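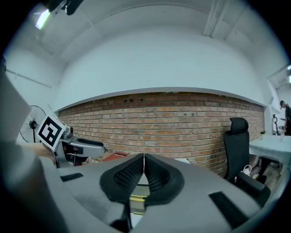

Why Do Some Rooms Have Bricks on the Inside?

Have you ever gone into somebody's apartment, or a coffee shop, or maybe your aunt's office, and found a wall that looked like it had wandered in from outdoors? A great big wall of bricks, right there next to the furniture! It can feel a little funny the first time, because we mostly think of bricks as the outside of a house and smooth paint as the inside. So let's talk about bricks for a while, and where they come from, and why people like to leave them showing.

What is a brick, anyway?

A brick starts out as clay, and clay is really just a special kind of sticky mud. If you've ever dug a hole after a rainy day and found some heavy stuff that you could roll into a snake, you may have been holding brick material without knowing it. Brick makers press the clay into a block shape, let it dry out, and then bake it in an enormous oven called a kiln (some people say "kill" and some people say "kiln" with the n, and both are fine). The kiln gets much, much hotter than the oven in your kitchen. When the clay cools down again it has turned hard, and it won't go back to mud even if you leave it in a puddle all winter.

Many clays have a bit of iron in them, and when they bake, the iron turns reddish, a little like the rust on an old bicycle chain. Different clays give different colors, and so do hotter and cooler spots in the kiln, and that's how one wall can have orange bricks and tan bricks and brown bricks all living together. Next time you're near one, try to find two that match perfectly. It's harder than you'd think.

What holds them together?

The stuff between the bricks is called mortar. It's made from sand and water mixed with lime or cement, and when it's fresh it looks like thick gray oatmeal. Please don't eat it, and please don't touch it either, because wet mortar can hurt your skin. A bricklayer spreads it with a flat pointed tool called a trowel, sets a brick on top, taps it level, and scrapes off whatever squishes out of the sides.

Each row of bricks has a name, and it's a nice one to know. It's called a course. On many walls the bricks in one course sit over the gaps in the course below, so the up-and-down lines don't stack on top of each other. You can try this with toy blocks. Build one wall with all the gaps lined up and another with the gaps staggered, and then give each a gentle poke.

Beca Phillips has been laying bricks for 17 years, and we asked her how many she can do in a day. "On a long straight wall with good weather, up to 600," she told us. "On a chimney, don't ask!" She also said that her very first wall leaned, and she had to take it down and start over, and she still thinks about it whenever she drives past that street.

So why leave them showing?

In lots of old buildings, the brick walls were covered on the inside with plaster, which is a smooth white coat that you can paint. Years later, somebody moves in, chips a bit away, finds the brick and decides they like it better. Sometimes they uncover a whole wall, and sometimes they uncover part of it and keep the plaster up above. And some new rooms get a thin layer of brick just for looks, so you can't always tell from across the room how old a wall is.

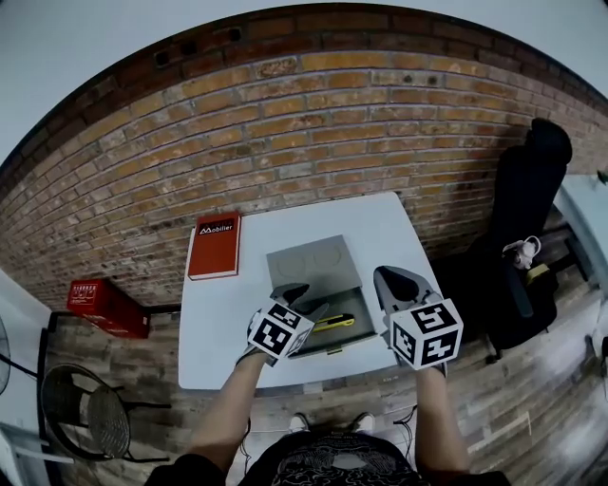 Up near the top, the bricks are darker and there are two small dark holes in the mortar.

Small holes in a brick wall can come from all kinds of things. A nail or a screw may have been there once, or a little crumb of mortar may have fallen out. When mortar gets old and crumbly, a bricklayer can scrape out the loose part and press in some new, and that job is called repointing.

Something to try at home

Put a piece of paper against a brick wall (ask a grown-up first if it isn't your wall) and rub the side of a crayon over it, nice and slow. The bumps of the bricks will come through, and so will the lines of the mortar. If you do a few in different places you can tape them together into a paper wall of your own, and hang it over your bed.

Words to remember

Kiln: a very hot oven for baking clay.
Mortar: the mix that sticks bricks together.
Course: one row of bricks.
Repointing: putting fresh mortar in the gaps of an old wall.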